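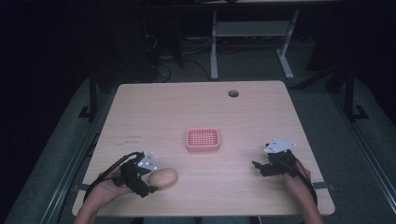

*Pink basket, wooden table. Westmont.*

Wotbridge Lunches. We cook and deliver school dinners, that's the whole of it. Started with one school and a borrowed van, now 6 schools and 77 staff if you include the drivers (we do). Last February we sent out 2,408 meals in a week, our busiest so far. Mostly jacket potatoes, it was freezing.

Kitchen is on the Arkness road, behind the tyre place. Ring the side bell, the front one's dead.

**What we cook**

Proper dinners. Soup, pies, a roast midweek, fish on Friday. Veg from Jääskeläinen's when they have it, from the market when they dont. Menus change every three weeks. Allergies: tell the school office *and* us, please, both. Forms are at the office or we can email one.

No nuts on site. Halal and veggie every day, vegan with a day's notice.

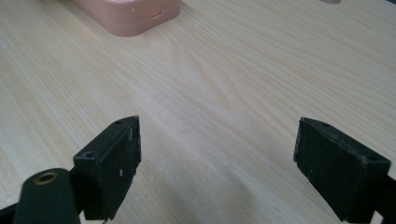 Hanne Lahtinen wrote to us that her two now ask for the lentil pie at home and could she have the recipe. She also thinks the puddings are too small on a Monday. Recipe sent, puddings under discusion.

**Prices and paying**

Pay by term or by week, online or at the office. Prices are on the school's own page as each one sets its own. Free meals go through the council form, not us, but we'll help you fill it in. Cancel before 9am and you get the credit back. 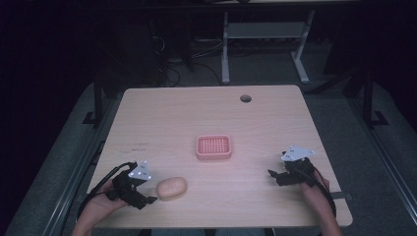

## Work with us

Always after kitchen assistants and relief drivers, term time only, more than 705 hours a year for most posts. Uniform and lunch included. Drop a note in at Arkness road or catch us after two, mornings are hopeless.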